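Trokero Curtain and Blind Motor

The Trokero is a tubular motor for curtains, roller blinds and light awnings. It replaces the hand cord or chain and can be run from the supplied remote, from a wall button or through the Pravent hub. The motor works without the hub, but timers, light levels and access from outside the home need it.

Two versions are sold. The battery version charges through a socket at the lower end of the tube and is meant for rooms where there is no power outlet near the window. The mains version comes with a 4 metre cable and should be connected by an electrician if it is to be wired into the wall. Both fit the same brackets, so you can change from one to the other later without drilling again.

Pairing is done from the motor. Hold the button on the end cap until the light blinks green, then choose Add Device in the Pravent app. If nothing appears in the list, move the hub closer and try again. Range indoors is around 20 metres, less through brick or concrete walls.

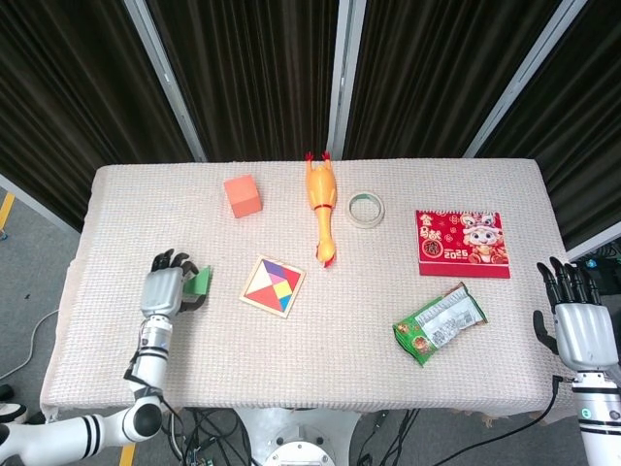

The end positions have to be set before the motor is used on a timer. Run the curtain to the fully open point and press Set, then to the fully closed point and press Set again. Heavy pleated curtains, like the dark brown ones behind the pink-covered table, take up more room when drawn back than flat panels do, so set the open point a little short of the bracket. Where a window has several panels that move separately, each needs its own motor and its own name in the app. Motors can then be put in a group and moved together.

Timers are stored in the motor as well as in the hub. If the internet connection is lost the curtains will still open and close at the usual times. After a power cut the mains version keeps its end positions but waits for the clock to be sent again from the hub, normally within a few minutes. Sunrise and sunset times are worked out from the postcode entered when the hub was set up.

The Kudo light sensor is sold separately. It sticks to the inside of the glass and tells the motor to close when the sun is strong. Most people turn this off over the winter — there is a seasonal setting for it in the app.

Technical details

Noise level: 37 dB at one metre
Stored timers: 18 per motor
Manual use: yes, a short pull on the fabric starts the motor
Colours: white, grey
In the box: motor, two brackets, remote, screws and wall plugs, charging lead or mains cable

Not suitable for bathrooms or outdoor use, apart from the awning model, which has a sealed end cap and is listed on its own page.

Tracks are not included. The motor fits Flornlow tracks and tubes directly. For other makes, send us the inside width of the tube and a photo of the end, marked for the attention of Jaxon Paquette, and we will tell you which adapter to order. Adapters are usually in stock, except in August when the workshop is closed.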